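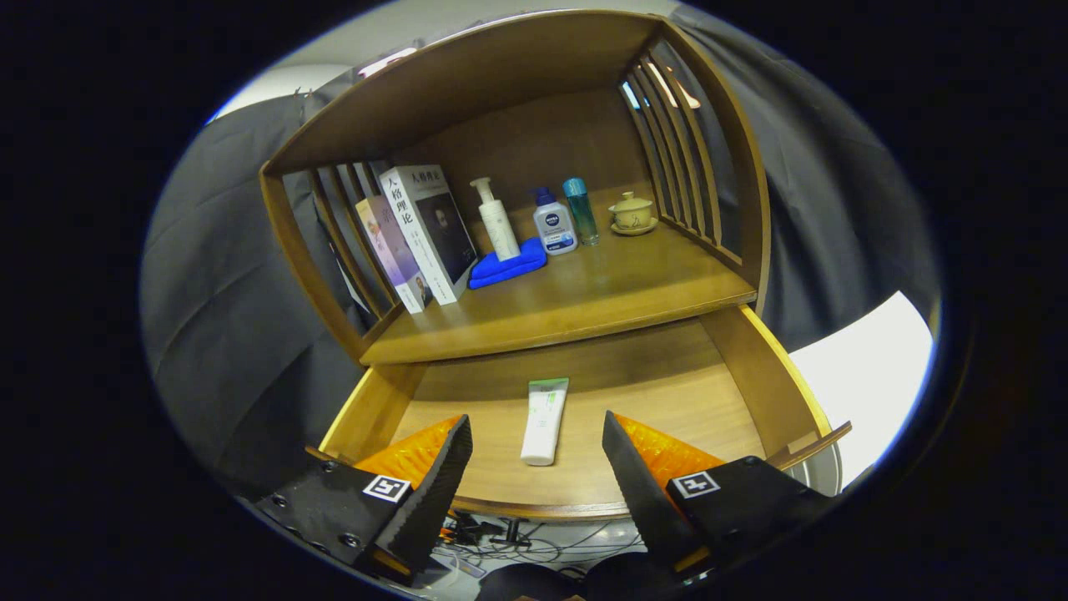
*personality theory corner, top shelf*

## Anyone else think the type tests are junk?

**fletby_lane** · 2025-07-01

My office paid for everyone to take the Zitex profile. 101 questions, and I came out as a "Steady Navigator." I took it in February too, on a free trial, and I was a "Bright Starter." Same job, same me. The report is 17 pages and I could hand it to anybody on my floor and they'd nod along. I've been reading the textbooks (shelf up top) to see if there's anything under it. So far I'm not impressed with the paid stuff.

**lennoxroad2**

Did you answer for work or for home? Our trainer said that changes the result. I took it and it was pretty fair about how I handle meetings.

**fletby_lane**

"Pretty fair" is what people say about horoscopes. If it depends on what mood I'm in when I click, what is it measuring?

**quietgravel**

Mood, partly. Your two results could also be near the same line. Cut people into types and anyone close to the middle flips over on a couple of answers. The trait scales give you a score and leave it there, so a small change stays small. I wouldn't throw out the whole field over one vendor.

**lennoxroad2**

Flara does scores, for what it's worth. Costs more.

**quietgravel**

Has Flara published any retest numbers? I looked and found a brochure.
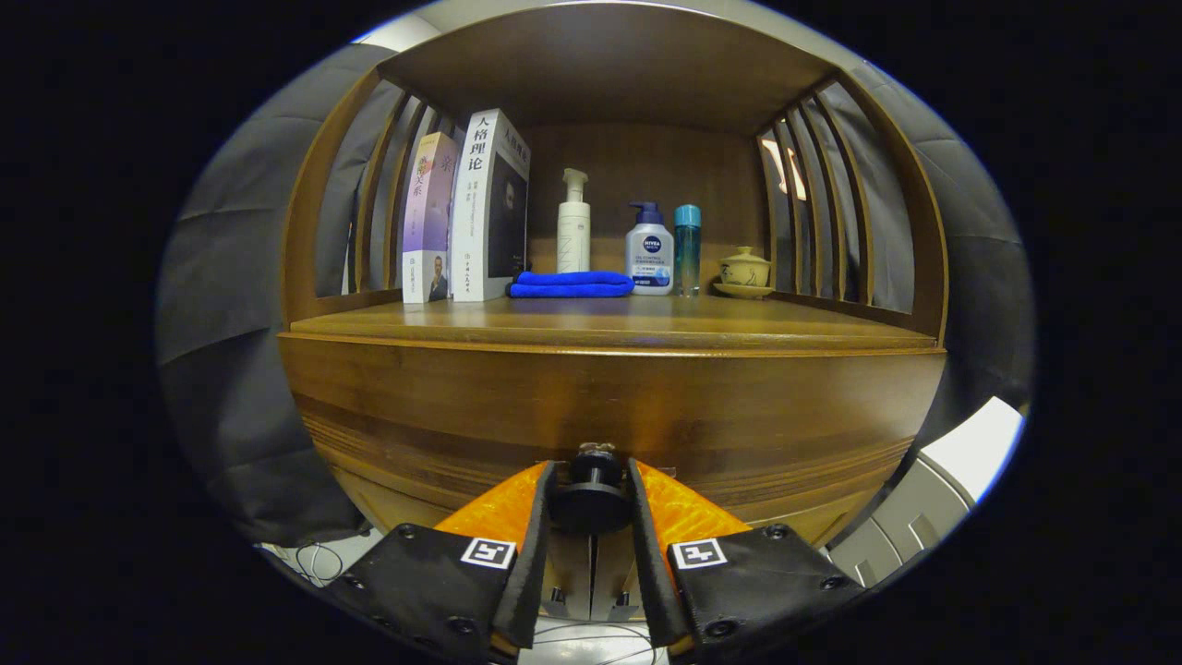 *same shelf, purple one on the end has 关系 in the title*

**fletby_lane**

I asked Zitex for theirs. Got a link to customer quotes. My bigger gripe is that my manager now opens one-on-ones with "as a Navigator, you'd probably..."

**lennoxroad2**

OK that would bug me. Still sounds like a manager problem. Ours did it once and never brought it up again.

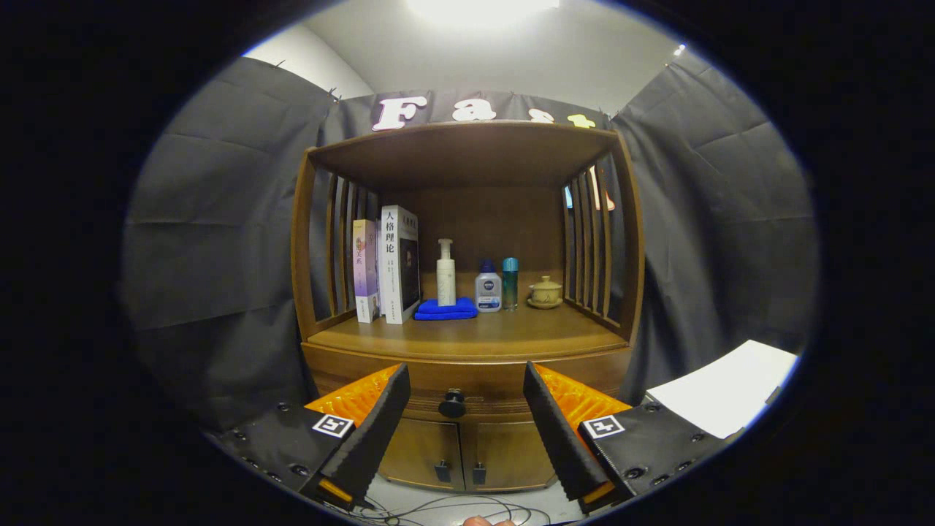 **quietgravel**

Before you write it all off, a theory and a test are separate things, and the vendors blur them on purpose. Freud never handed anyone a color-coded wheel. A book like the thick white 人格理论 you've got leaning there is on personality theory, so I wouldn't expect it to settle whether a given quiz holds up. For that you want something on test design, and it'll be dull.

**fletby_lane**

Fair. I still don't buy that most of the theories did any better. Got a title for the dull one?

**quietgravel**

I'll message you. Skip anything with "unlock" on the cover.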